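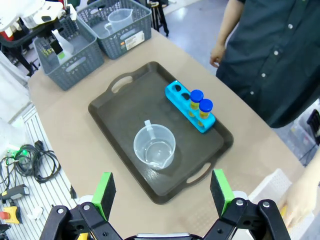 Bralura hand-teaching kit: two months on a tube-sorting job

We bought the Bralura kit to see whether a small lab could teach a two-armed robot a simple bench task without writing code for it. The kit is a pair of hand controllers, a foot pedal, a wrist camera mount and the recording software. You move the controllers, the arms copy you, and every run is saved as a demonstration. The arms are not included and neither are the grippers. Ours were already fitted with the Trutico fingers, the ones with the green pads.

The task was moving capped tubes of yellow liquid into a rack on a brown serving tray, with a measuring vessel on the same tray to get in the way. I did most of the driving. Etornam Abugri stood at the table and dealt with the tubes.

Setting up

The printed guide is short and leaves out the order in which things want to be switched on. Controllers first, then the arms, then the software. Any other order and the left arm does not appear in the list. Calibration takes a few minutes and has to be repeated if you move the base of either arm, even slightly. I would tape the floor.

Driving the arms

Small movements are good. The default scaling is too quick for tube work, so I set it to the slowest of the three and left it there. The finger trigger has a long, soft pull and you can feel your way to a light grip with it, though there is no force feedback at all and you are judging by eye. My first tubes went into the rim of the rack more often than the hole. By the end of the second afternoon I was placing most of them first time.

The pedal pauses the arms so you can rest your hands. It is stiff, and it slides on a hard floor.
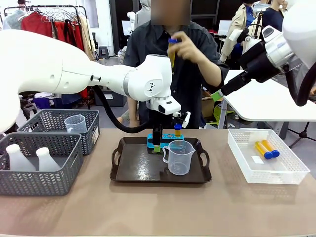

Both arms at the tray, with the left gripper over the rack.

Recording

We kept 159 demonstrations and threw away 74. The usual reason for binning one was me hesitating over the rack, as the trained model picks up the hesitation along with everything else. Marking a run as bad is one button, which I like. Trimming the start and end of a run is a fiddly business with a slider and should be better by now. One run cannot be split into two.

The wrist view is the most useful part of the kit. From the side I could never tell how far the fingertips were from a cap, and clear plastic is hard to judge from any distance. I ended up watching the wrist picture for the last part of each move and the table for the rest.

Results

The first model, trained on the early runs, was poor. Once all the good runs were in, it would put a tube in the rack on most tries if the rack was near where it had been in training. Turn the tray well away from that and it struggled. Chrysoula Drakos, who runs our training jobs, puts this down to how few runs we recorded with the tray at an angle, and I agree with her – we were lazy about moving it.

Support and price

I wrote to support twice. One answer came the same day and fixed the problem. The other took more than 2 weeks and told me to reinstall. Spare controller straps are sold separately. The older Mrema set we used before was cheaper, but it lagged badly with both arms running and I would not go back to it.

Good: light controllers, clear wrist view, quick to discard a bad run.
Bad: thin guide, sliding pedal, awkward trimming.

I would buy it again for bench work of this size. If you only have one arm, wait for the single version, due in September.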